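## Norkow two-in-one caulking tool and sealant gun: a review

The Norkow set consists of a skeleton-frame sealant gun, a silicone finishing tool with 16 profiles, and a hooked scraper for taking out old bead. I bought it to redo a bath, a shower tray and a kitchen upstand, and have since used it on two window reveals.

The gun takes standard 310 ml cartridges. Thrust is adequate for sanitary silicone and decorators' caulk but marginal for grab adhesive, which needed both hands on the trigger once the tube was half empty. The rod is hexagonal and does not rotate under load. Dripless release works as described: pressure comes off when the trigger is let go, and run-on is up to 2 mm of bead at the nozzle. My previous gun, a Prernlow, ran on for considerably more and had to be released by thumb every time.

The gun weighs 354 g without a cartridge. The nozzle cutter in the handle makes a clean cut at 45 degrees, but the opening is tight and a wide nozzle has to be turned twice to get through it.
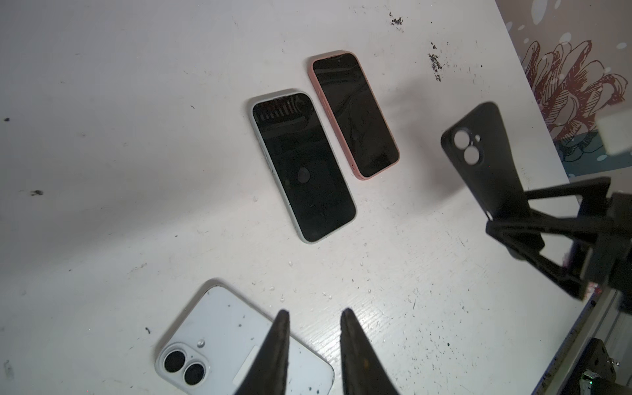
The finishing tool is the better half of the set. The profiles are moulded in a fairly stiff rubber and hold their shape along a full bath length. I used three of them. The smallest radius is only useful on new, square work; on an older wall it rides over the high spots and leaves a thin edge that will peel. The markings are raised, not printed, so they survive being wiped with white spirit.

The scraper is poor. The hook flexes, and on silicone more than a few years old it skates along the surface. I went back to a Portela blade and a softening gel – slower to set up, but the joint came out in one length. I would also not use the scraper on acrylic, as it left two faint lines on the tray.

Cleaning is simple if done before the sealant skins. Cured silicone pulls off the rubber in strips. Acrylic caulk does not, and gets into the corners of the smaller profiles.

The set cost £19 from Willeo, delivered on a Thursday in plain card with no instructions. The gun and the finishing tool justify that price between them. Anyone who already owns a decent gun should look for the finishing tool separately – Willeo lists it, though it was out of stock when I last checked.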